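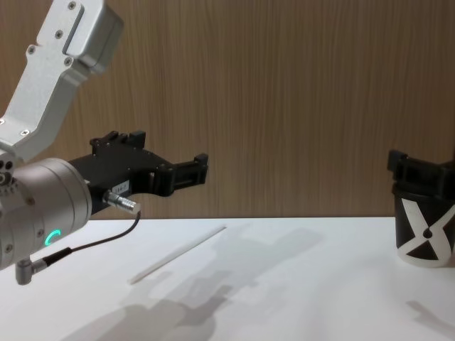
A white stick on a white table is a hard target for a robot.

Reading time: 3 min

The trouble with a thin white stick is that a camera hardly sees it. For the Leka project at Fostley, this became the main question of last year: can a robot arm learn to pick up an object which is almost the same color as the table below it?

Trinidad Navarro and her group did not give the robot better cameras. They recorded 300 demonstrations in which a person guided the arms, and they trained a small model on them. Then they added one thing. The model must also predict the shadow of its own gripper. When it knows which gray shape belongs to the arm, it can look for the faint line that remains.
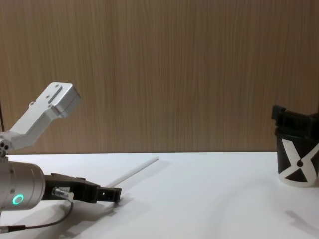

The stick is seen mostly by its outline. The black container stands to the right.

The result was tested in 589 trials, with the stick placed at a new angle each time. Without the shadow prediction, the gripper often closed a little too early and held only air. With it, the failures fell by more than half – a bigger step than the group had expected from such a simple change.

Some weak points remain. A stick that points straight at the gripper is still difficult, and a change of the room light costs the model much of its skill. Navarro wants to repeat the work with 13 other objects, among them clear plastic tubes, which have almost no color at all.

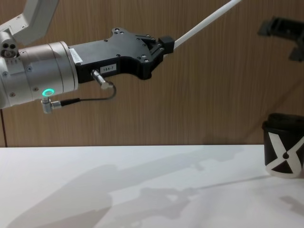
Perihan Yüksel of Driscombe is not fully convinced, and she says that one table and one lamp position are too little to speak of a method. She would like to see the same model in a room with windows before she uses it in her own work.

Shared 2115 times
13 comments

Related
Jotura opens its library of gripper recordings
How much practice does a robot arm need?
Teaching two arms to share one table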